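Tilted mugs and other things our simulator is teaching us

It's been a big month on the Lindeo project, and most of it happened without anyone touching real hardware!

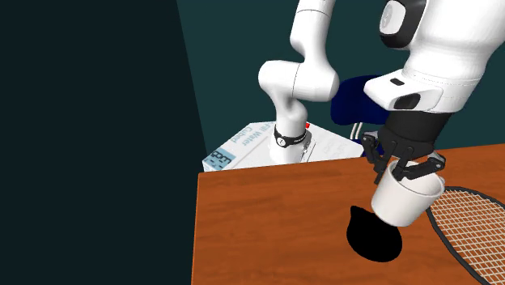

A reader from the Printhorpe list wrote in after the last issue to say that simulation scores are all very nice, but they'd stopped trusting any grasping result that hadn't met a real kitchen bench. Fair enough, and I felt the same way when I started on this. What won me over is how we're using the renders. We don't treat the score as the result any more, we use it to rank our policies before they get anywhere near the lab (and to throw out the duds while I'm asleep, which I'm very fond of).

The mug grasp is my favourite of the lot. One finger goes outside the wall, one goes inside, and the mug can hang at an angle while the arm holds it over the table. We ran 697 episodes with different clutter, table colours and lighting, across 3 policies. The one trained with randomised backgrounds came out on top with 60 per cent of mugs placed upright. The plain version managed 48, and its favourite mistake was bumping whatever was lying next to the mug.

The Walczak scoring script is still a bit grumpy about mugs that land on their side and roll, so I'll rerun those cases in March and post the updated numbers here. If you've got a fiddly object you'd like added to the set, send me the mesh and its mass in grams, please!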